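Open house at the Trevdale workshop: "Come for the toothbrushes"
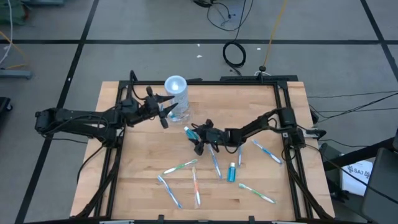

Can a robot tidy up a bathroom shelf yet?
On a good day, with the right items and somebody standing near the stop button. That was the short version we got at Trevdale, and the long version took most of an afternoon.

The open day ran from ten to four and by eleven the parking lot was full. Families, a couple of school groups, people in work boots who'd come over from the Flilari plant on their break. 450 signed in at the door, we were told later. Coffee ran out first, then the name stickers.

I'd asked for an hour with the woman who runs the two-arm bench. Got twenty minutes, then ten more by the loading door, then a phone call that evening. She didn't want her name in this, and said the same for the rest of her team. "Write about the table. The table's more interesting than me." So, the table.

It's wood, with a black frame around it and an arm coming in from each side. They call the job the cup job. Toothbrushes go in the clear container, so do the little bottles of blue liquid with the white caps. One arm picks, the other helps or waits. Sounds like nothing. She has been at it since June.

"People walk in and want to see it lift something heavy," she said. "We had a man ask if it could lift his kid. No. It lifts a toothbrush. Come look at how hard a toothbrush is."

How hard is it?

"It's long, it's light, it rolls. You grab one end and the other end swings. Some of ours are in clear wrapping, some not, and the wrapping is a whole other headache. Cameras hate clear plastic. The container is clear too, which, yes, I know. We did that to ourselves."

She was talking fast by then because a group had come up to the rope and a boy in front wanted to know which arm was the boss. Neither, she told him. He wasn't happy with that.

The demo goes like this. A visitor gets to throw the stuff down on the wood however they like, inside the frame. Then everyone steps back. Then the arms start, slower than you'd expect. There's a long wait before the first move and people kept asking if it was broken.

"It's not broken. It's looking," she said. Then, to me, lower: "Sometimes it's broken."

While I was there it went for a bottle and had it tipped over sideways in the gripper, cap toward the container, and the whole rope line went quiet. I asked her afterwards why the tilt.

"Because of how it was lying. If the bottle's on its side you get it from the side, and then you've got it at some angle and you have to live with that or set it down and try again. A person rolls it in their fingers without thinking. We've got two fingers and they don't roll anything."

Would three fingers help?

"Would help with that. Would hurt with six other things. Ask me after the holidays."

The bottles are her least favorite. Liquid moves, weight shifts, grip has to be firm but the bottle is small. Toothbrushes she's almost fond of. The team has a box of them in the back, mixed colors, bought in bulk from a dental supplier. "My dentist asked what I do for a living and I said I buy toothbrushes. He was thrilled."

The numbers, quickly, since a few readers always write in to ask. They've logged 2,000 tries at the cup job since the summer. A try is one full table, start to finish, everything in or time's up. 50 of those were done in front of visitors, at this open day and the smaller one before it. I asked for a success rate and she wouldn't give one.

"Depends what's on the table. If I give you one number you'll print it and then someone will come in with a fat toothbrush from the drugstore and it'll fail and they'll say I lied."

Fair enough. What I can say is that I watched it for a good while and it dropped things. It also picked things back up, and that got more applause than the clean runs did.

Who's paying? Trevdale itself mostly, with some money from Vavau, who make packing equipment and want arms that can deal with mixed small goods. Gift sets, travel kits, that kind of thing. Somebody has to put a toothbrush and a little bottle in a bag and today that's a person at a belt.

I put it to her that the people in work boots were maybe looking at the thing that takes their shift.

She took a while with that one. "I talked to a few of them today. One lady packs kits, she's done it seven years. She watched two full runs and told me she'd have gone home by now, meaning she'd have finished the day's count. She's right. We are so slow. I'm not going to stand here and promise what it looks like later on. I don't know. I'd rather she sees it now and asks me stuff than reads it on a sign at work."

Did she ask stuff?

"She asked why we don't start with the long ones on the outside and work in. Which we're going to try. Seriously, that's going on the board."

By the far wall there was a second station, one for kids, with a hand-held gripper on a stick and a bucket of junk to pick up. Longest line of the day. The Charvát people had lent it, they do school kits. I had a go. I could not get a marker into a mug. A girl of maybe eight did it first time and handed me the stick back with a look.

Back at the bench the cables got a lot of questions too. There's a lot of black cable, down both side rails and off across the floor. Is it all needed?

"All of it. I'd love less. Every time we move a thing we say we'll tidy it and then it's six o'clock." The tape on the floor, same story, she said, old layout, new layout, nobody's pulled it up.

I asked what a visitor should watch for, if they come next time and only have five minutes.

"Don't watch the gripper. Everyone watches the gripper. Watch the other arm, the one that's not doing anything. See if it gets out of the way in time. That took us all of the fall."

And what goes wrong most?

"Two brushes touching. It thinks they're one brush. Or it knows they're two and it grabs both anyway." She laughed. "And sleeves. Somebody leans over the rope with a big coat on and it just stops and waits, like it should. So then I have to ask a grandpa to take a step back. I've done that all day."

The evening call was short, she was eating. I had one thing left, whether they'd do it again. Yes, in June, if the building says ok, and with a bigger coffee order. She wants a second table going so there's less standing around. She wants to let visitors bring their own toothbrush from home, new, in the packet. Her team is split on that.

"Half of them think it's a great idea and the other half have to clean up after it."

Entry was free and will be again. Parking is round the back, use the second gate, the first one is for trucks and they do mean it. Kids under twelve need a grown up with them at the benches. No sign up for groups smaller than 7, anything bigger should call the front desk ahead so they can split you up beetween stations.

Posted December 5, 2025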